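How I make the spare bed (the hotel fold and the runner)
Posted 2019-03-15

I get asked about the spare bed more than anything else in the flat, so I'm finally writing it up. You don't need special bedding for this. Mine is a plain beige duvet, a white flat sheet and a white waffle runner, and the whole lot has been through the wash so many times I've lost track.

What you need

A fitted sheet
A flat sheet, one size up if you can get it
A duvet and cover
Pillows
A bed runner, or a light throw folded lengthways
A clean, dry cloth

The flat sheet size matters. I started with one that matched the mattress exactly and there was never enough left at the top to fold over properly. Go bigger and you get a nice deep band.

Start with the bottom layers

Get the fitted sheet on tight, corners first, then run your hands from the middle out to the sides. Lay the flat sheet over it wrong side up (yes, wrong side up, because you'll be turning it over later and you want the good side showing). Leave 40 cm hanging past the head end and tuck in the foot. I leave the sides alone until the duvet is on.

The duvet

Shake it hard, holding the two top corners, until the filling has dropped to where it should be. Lay it on the bed and pull it down from the pillows so there's a gap of 33 cm or so of mattress... no, let me be firm, 33 cm, I measured it for this page! Then take the overhanging sheet and bring it back down over the top edge of the duvet. Don't press the fold flat. I like it a bit soft and rolled, and if it droops at the side I let it.

Smooth the duvet with the flat of your arm, working towards the foot. You will still get creases in the middle. Benvinda Bastos, who taught me all this when we shared a house in Skurnmont, used to iron hers on the bed, and I am never going to do that.

The runner

Lay the runner across the lower half of the bed, then stand at the foot and tug the bottom hem until it hangs more or less level. Waffle weave has a mind of its own and stretches more one way than the other, so go gently and pull from two places at once. Once it's down I use the cloth for fluff, wiping in short strokes from the centre to the edge.

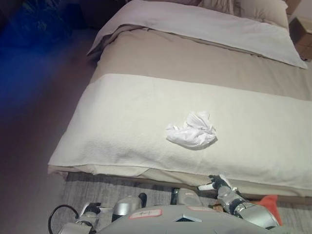 Runner on, sheet turned down, corner and hem still to straighten.

Last bits

The corners are where I lose patience. Slide a hand underneath the runner and push the wrinkle out towards the side, which works much better than pulling at it from on top. Then go back to the hem and even up any dips. If a strip of the bedding underneath is peeping out at the foot, bring the whole runner down a touch.

Plump the pillows last and pick up your cloth.

With 2 people it takes no time. On my own I allow ten minutes, a bit more if I've just changed the duvet cover, and I do the full routine again in June when the thinner duvet comes out.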